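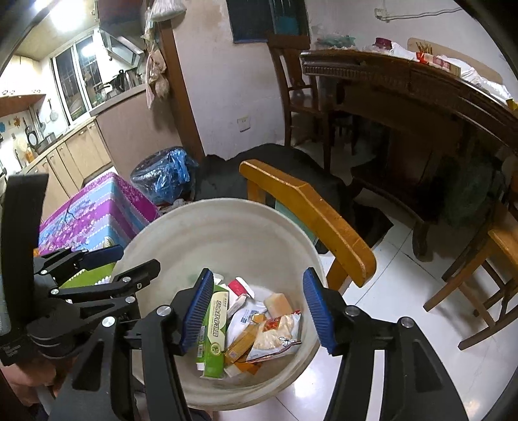 Packaging bin on the dining room floor, table and chairs behind.

Section 4: Clearing the Table and Sorting the Packaging
Asnakech Mamo, Home Guides Editor, Pleltano

This is my favorite part of the whole guide! A table buried in boxes, packets and snack bags can look hopeless, and it goes so much faster than you'd think once you have a bin beside you.

Before you start
Put a round bucket or any open bin on the floor within arm's reach. Leave enough space between the chairs to walk around it.

1. Push the things you're keeping toward the back of the table. Toothpaste, cans and unopened snacks all count as keepers.

2. Pick up each box and give it a gentle shake. If it rattles, open it and look inside.

3. Drop empty wrappers and packets into the bin one at a time. Small stuff first works beautifully, and the bigger boxes can go on top.

4. Flatten boxes if the bin is filling up (a 30-liter one holds a surprising amount of flat cardboard, so press away!).

5. Save one clean plastic bag for the next load.

Note: If you recycle paper and cardboard separately, set up a second bin now and sort as you go. Check your local rules for foil packets.

Caution: Don't push packaging down with your bare hand. Can lids and torn foil have sharp edges.

6. Carry the keepers to where they belong. Toothpaste goes to the bathroom, food goes to the kitchen cabinets, and chopsticks stay in their holder on the dining table.

7. Shake the tablecloth outside, then lay it back with the pattern facing up. A flowered cloth deserves to be seen!

Caution: Keep plastic bags off the floor if small children or pets use the room.

8. Empty the bin when it is full to the rim, wipe the inside and put it back in its spot.

For washing and drying the tablecloth, go on to Section 5.

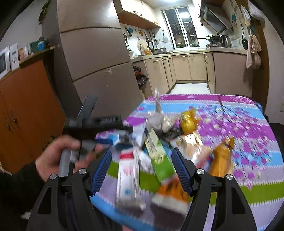
Ibsa Lencho
Photographer, Pleltano Home Guides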